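Looking after the finger pads on your hand gripper

If your Oron is anything like ours, the pads cop the worst of it, so we give them a little love every 16 sessions (a bit more often if we've been grabbing tins all week!). Pop the gripper on the bench, open it right up and wipe both black pads with a barely damp cloth, getting into the layer lines where the dust likes to settle.
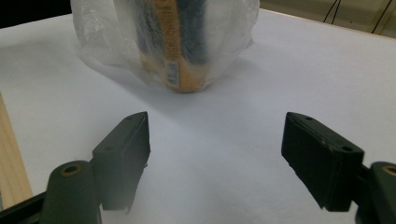 Next, work each finger through its travel by hand and feel for any wobble at the pivots. Nip the screws up gently, please, as it's very easy to crack the mount, and I've done it more than once. If a pad's edge has gone properly ragged, print a fresh pair and swap both together so they still meet evenly.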